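The Coffee Corner at Grelirby

Welcome to the coffee corner page! A few of you asked for it after the January open house, when we had a line out the door and a great deal of conversation over small cups, and it has taken me rather longer than it should have to get it written up. I've kept the notes short under the picture and long everywhere else, which will surprise none of my regular readers.

First, a little about how we got to having a coffee corner at all. For years Grelirby made do with a big thermos that came over from the bakery on Skeven Street at eight in the morning and was hardly worth drinking by ten. It was good coffee when it arrived, I want to be fair to them, but there are only so many hours a thermos can hold on. Then we put out the donation jar, and people were so generous with it (one dear soul paid in nothing but quarters for the better part of a year) that we had 700 dollars to spend on doing things properly. We went back and forth for weeks. Some of us wanted a drip machine, some wanted a stovetop pot, and there was one very passionate speech in favor of staying with tea.

The capsules won in the end, mostly for the cleanup. You make one cup, you drink it while it's nice, and there are no wet grounds sliding down the side of the trash can. I was one of the doubters and I've come all the way around. 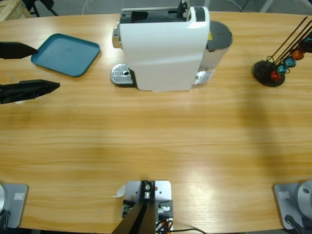 The white capsule machine on the light wood table, with the blue tray set at an angle beside it. The water tank is at the opposite end from the spout.

I do love that blue. We looked at trays in just about every color before settling on it, and I think it wakes up all that pale wood beautifully. A cup, a spoon and a couple of cookies sit on it very comfortably, and the raised rim is a help if you're the sort of person who walks and talks at the same time, as I am. Please bring it back when you're done, even if you've wandered off to the far end of the garden with it!

The tank is the part that trips up newcomers. It has a dark gray lid, and the lower part is clear, so have a peek at the water before you start your cup. If it's getting low, lift the tank off, fill it at the kitchen sink and settle it back until it sits snug. The slotted grate under the spout lifts out too, and a quick rinse at the end of the morning keeps it looking lovely for the next person.

As for what to drink, we keep two kinds on hand. Coltomeo is the darker one, and it's wonderful with a big splash of milk. Saengthong is lighter and a little bit fruity, and I'd suggest trying it plain the first time, just to see. We order 100 capsules at a go, and when only 5 are left of either kind somebody should write it on the pad by the phone (please, please write it on the pad). The used ones go in the lidded pail under the sink.

Last thing, and then I'll let you go and put the kettle on, those of you who stayed loyal to tea. I looked at our tally sheet the other evening and we've made 3,174 cups since we started keeping it, and that's with a month off when we painted the kitchen. Thank you for every one of those, and for all the cookies that came along with them. More pictures of the shelves and the new mugs will go up once the hooks are in.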